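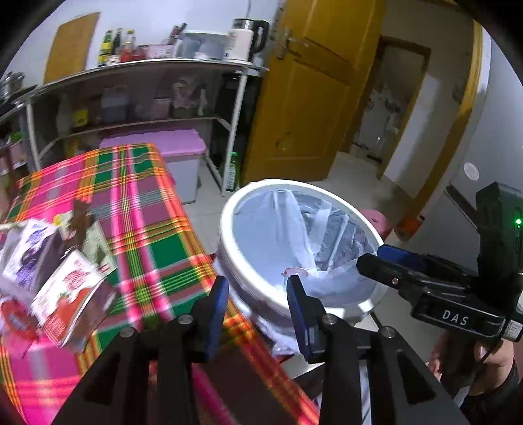

Round white bin with a liner in, next to the kitchen table.

Zeltach round bin, white, no lid. Bought in August, used daily since.

I didn't expect much from a bucket, and the product page made me expect less. "A calmer kitchen starts here," it says. It's a tub you put a bag in. The page also claims 1000 bags' worth of use before the rim shows wear, and I'd love to know who sat there and checked.

So, the good. It's round, it's light, and it wipes clean in a few seconds. With no lid there's no pedal to break, and I've broken two pedals. I can flatten the juice and food cartons on the table and drop them straight in. The white plastic matches the shelf unit well enough.

Now the bag. Zeltach wants you to buy their liners, 60 to a roll. I tried one roll and went back to the thin see-through kind from the corner store. Those are a bit big, so they bunch up inside the rim, and a heavy load of wet peelings will pull one side down. Their own liners slipped too — less, but they slipped. A simple ring to clamp the bag would fix it. My old Ristberg had one and cost less.

Smell is what you'd guess. Onion skins overnight, and you know about it by breakfast. My sister-in-law Maribel Lozano has the same bin in her bathroom and thinks it's great, but cotton balls don't smell.

It's also small if you cook every day. Cartons fill it fast even when you press them flat, and I end up tying off a bag every evening.
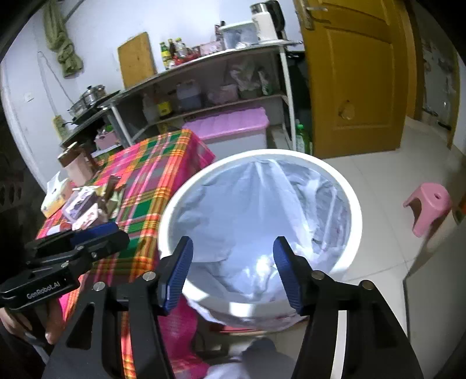

Does it tip over when it's empty?
Mine has gone over twice, both times from a foot catching it, and it stays put once there's a little weight in the bottom.

I'd call it fine for a small household that takes the trash out often. I wouldn't pay full price. The reviews gushing about how it changed their cooking routine lost me completely — maybe they got a different bucket. If you already have something that holds a bag, keep it. Three stars, and one of those is for how easy it is to rinse.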